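# Sorting out the plastic cups

The cup cabinet got done this weekend. It's the one to the left of the sink, and it had been bothering me since we moved to the Flenley apartment last July. You opened the door and something fell out, usually a lid that didn't belong to anything.

I took everything out and put it on the floor. There were mugs from two old jobs, a set of glasses my aunt Revathi gave us, and a lot of plastic. The plastic was the real problem. We had party cups, kids' cups with no kids using them anymore, and the small colored ones I bought when Yamuna and Subbarao started coming over with the boys.

I washed all of it first, even the things I was planning to give away. The shelf paper was stuck down in one corner and took a while to scrape off. I used warm water and dish soap with an old bank card and it came up fine. I didn't put new paper down. The shelf wipes clean without it.

After that I made some rules for what could go back:

- It has to stand up straight on its own.
- It has to stack with at least one other cup.
- No cracks at the rim.
- No smell after washing.

The smell rule got rid of more than I thought it would. Old plastic holds on to orange juice. I tried baking soda on 5 of them overnight and it helped with two. The rest went in the recycling bin.

Mugs went on the top shelf, handles facing right. Glasses are in the middle. I put the plastic on the bottom where the boys can reach it without climbing on the step stool, which Senthil has been asking for since the thing with the cereal.

I still wanted each kid to have his own color. When all the cups match, they get mixed up by lunch and I end up washing a new one every time somebody is thirsty. So I kept the short ones and let the tall ones go. Short cups don't tip over as easily, and a small kid can get a whole hand around one.

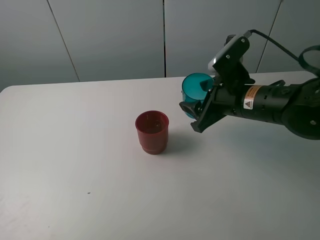
Red is for the older boy and teal is for the younger one, and that seems to be settled. They both wanted red at first. I told them they could trade on birthdays.

The short ones are also easier to wash. My sponge reaches the bottom, and they fit on the upper rack of the dishwasher between the bowls. I do go over the rim by hand – that's where the milk dries on.

I have one box to give away. Sowmya is taking the party cups for her office, and the tall ones are going to the thrift store on Pletton if they're open when I drive by. The lids are in a bag on the counter. I matched four of them to containers and I'm keeping the rest until next week in case the bottoms turn up in the garage.

The spice drawer is next, but I need to buy labels first.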